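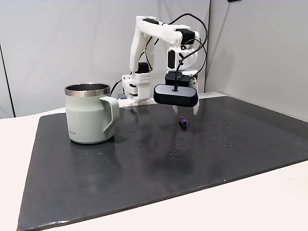
大家好，我是Gisela Gerlach，Soylu杯子铺的老板，也是客服、仓管和打包员。欢迎点进这一页！一般人不太看“关于我们”，你既然来了，那我就多说几句。

先说店名。很多顾客以为Soylu是哪个国家的牌子，还有人写邮件问我是不是总部在海外（哈哈，总部就在Edville一条小街的二楼，楼下是修鞋的）。这个名字是我和妹妹在一张旧包装纸背面凑出来的，当时写了满满一页，就这个念着顺口，隔壁卖面的阿姨听一遍也记住了，那就它吧。

我们卖的东西特别窄：保温杯，还有跟杯子搭着用的小零碎，杯垫、杯刷、备用密封圈、盖子，差不多就这些。我以前在一家办公用品公司做采购，天天跟订书机和文件夹打交道，自己桌上那只杯子换了又换。有的盖子拧不紧，在包里漏了我一本账；有的倒是不漏，可是杯口厚得像在啃碗边。后来我就有了个毛病，走到哪儿都要拿起别人的杯子掂一掂，朋友都烦我了。辞职以后，我干脆拿攒下来的钱进了第一批货，200只，堆在客厅里，家里人吃饭得侧着身子过去。

第一批卖得很慢，真的很慢。我在Burkeck的周末集市摆摊，一上午能聊十几个人，掏钱的也就一两个。不过聊天也有聊天的好处，我的颜色就是这么聊出来的。那时候我进的全是黑的、深蓝的、不锈钢本色的，有位带着孙女的老太太翻来翻去，问我有没有“看着不累的颜色”。我回去想了好几天，后来就有了现在店里卖得最好的浅灰绿。这个绿很淡，有点像晒干的鼠尾草叶子，放在木头桌上好看，放在黑色桌垫上也好看，放在一堆乱七八糟的文件中间也不跳。我自己用的就是这个色，已经磕了两个小坑，舍不得换。

说到桌垫，我对桌面有点执念。工作台上铺一块黑垫子，杯子搁在左手边，右边留给手和正在忙的东西，这是我的固定摆法（左撇子朋友请自己反过来）。杯子千万别放在胳膊肘正后方，我为这个赔过一个键盘。还有那些盖子啊、小帽子啊、小管子啊，圆滚滚的小东西最会跑，一转眼就躲到桌子底下去了。放在深色垫子上，颜色鲜一点的一眼就能看见，找起来省心多了。店里卖的黑色桌垫就是这么来的，一开始只是我自己用，拍照的时候老有人问链接，问得多了我就去找厂家做了。

现在店里一共5个人。妹妹管账，兼管我乱花钱；阿宁负责网店页面，字写得比我好，这一页她说让我自己写，她不改，所以有错别字请找我。另外两位在Akum的小仓库发货，那边地方比我们楼上大，就是冬天冷，他们俩一人一件厚马甲，从十一月穿到开春。仓库的架子上最多能放210箱，再多就得往走廊里摆，房东已经说过我一次了。

常有人问我们是不是自己生产杯子。不是的，杯身是合作工厂做的，我们定颜色、定杯口的厚薄、定盖子的款式，样品来了就几个人轮着用，上班用，坐车用，带孩子的时候也用。谁用着不舒服就写在门后那张纸上。那张纸现在已经贴了三层。有一款杯子，我喜欢得不得了，外形圆圆的，结果他们四个都说洗不到底，最后没有上架，样品被我拿回家插了筷子。

配件单卖这件事，我想多讲两句。好多杯子其实杯身好好的，就是密封圈老了，或者盖子不知道丢在哪辆车上了，整只扔掉太可惜。所以我们卖过的每一款，盖子和密封圈都可以单独买，停产的款式也会尽量留一些库存。你要是不知道自己的是哪一款，拍张杯底的照片发过来就行，我认杯子的本事比认人强多了，老顾客站在我面前我可能叫不出名字，杯子一拿出来我就想起来了。

清洗的问题也顺便答一下，省得大家再翻页面。新杯子拿到手先用温水加一点洗洁精洗一遍，盖子拆开，圈也取下来，晾干了再装回去。泡茶留下的茶渍用小苏打泡一晚上，第二天刷一刷。钢丝球不要用！外面的颜色经不起那样刮。浅色的杯子如果沾了圆珠笔印，早点擦，放久了我也没办法。

另外我们也接单位和学校的定制，100只起做，可以在杯身上刻字。字数少一点好看，上次有人想把整首校歌都刻上去，我们商量了很久，最后刻了第一句。定制的颜色就是店里现有的那几个，想要别的色得多等一阵子，数量也要再谈。

楼上的小店可以来逛，按门铃就行，按一次没人应就多按一下，多半是我在里面拆箱子，胶带声音太大听不见。所有颜色的样品都摆在窗边的长桌上，随便拿，随便拧，装满水掂掂重量也可以，水槽就在旁边。不买也没关系，坐下喝杯茶，聊聊你现在那只杯子哪里不顺手，我爱听这个。

来不了的就写邮件，或者在网店里留言，我一般晚上统一回，回得长是因为我话多，不是因为问题严重。

Gisela
本页更新于5/12/25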